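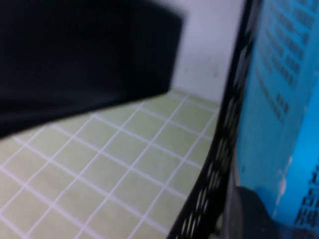
White wall behind the work surface, smooth finish.

Managing Attention in a Home Workspace: Blocks, Breaks and Interruptions
By Tharun Achari

Most advice on concentration treats it as a matter of character. For household purposes it is more useful to treat it as a scheduling problem with a few known costs. The tips below assume a desk or counter at home, one person working, and other people in the house at least part of the day.

Set the block length first

A work block is a stretch of time given to one task. Start with 25 minutes if you are out of practice and 50 if you are not. The upper limit for most people doing written work is 95 minutes. Past that point the error rate climbs, although the person making the errors seldom notices until the next day. I kept a log of my own blocks from June onward and found that anything scheduled for 100 minutes or more was abandoned early or finished badly.

Use a timer that is separate from your phone. A kitchen timer is adequate. Place it where you can hear it but can't read the display, or you will read the display.

Write the restart line

Switching away from a task leaves part of your attention on it. The simplest countermeasure is a restart line: one sentence, written before you stop, stating the next physical action. "Check figure in row 12 against invoice" works. "Continue budget" does not, because it has to be decoded when you return. Allow 300 seconds at the end of each block for this and for nothing else.

If you are interrupted mid-block, write the line anyway, even if the other person has to wait while you do it. Three or four words will do in that case.

Keep one task in view

Every unfinished item in sight is a small prompt. Bills, forms to sign and half-read manuals all compete with the page in front of you, and the effect is strongest when you are tired. Sort paper before the first block of the day into current, pending and done. Current stays flat on the desk. Pending goes upright in a holder off to the side, edges toward you, and done leaves the room. 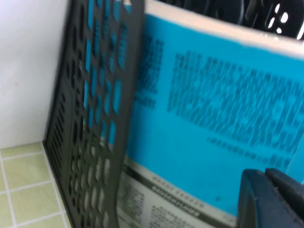
Deciding what counts as pending takes longer than the filing itself, and people tend to put it off for that reason. Limit the category to items with a date on them. An item without a date is either done or it is a wish, and wishes belong on a separate list. The holder can be plain. A dark gray plastic one with perforated side panels is enough, and it can stand on a tiled surface as easily as on a desk. Review the contents once a week, at the same hour, and discard anything whose date has passed.

Schedule by alertness

Record your alertness on a scale of 1 to 5 at 9:00, 11:00, 2:00 and 4:00 for two weeks. Don't adjust anything during this period. At the end, average each time slot. Put the hardest task in the highest slot and routine work (email, ordering, phone calls) in the lowest. If two slots tie, use the earlier one.

Handle noise by type

Steady noise, such as a fan, is tolerated well after a few minutes. Speech is not, especially half of a phone conversation. Earplugs reduce both, but a closed door does more for speech than most people expect. Music with words is speech for this purpose.

Take breaks away from the chair

Stand up, leave the work surface and look at something farther off than the screen. Ten minutes is sufficient after a 50-minute block. Reading messages during a break does not count as one. It starts a second task with no restart line.

Log for two weeks, then stop

Columns: start time, planned length, actual length, interruptions. Total the last column and look for the hour with the most entries. Move your hardest task out of that hour before changing anything else.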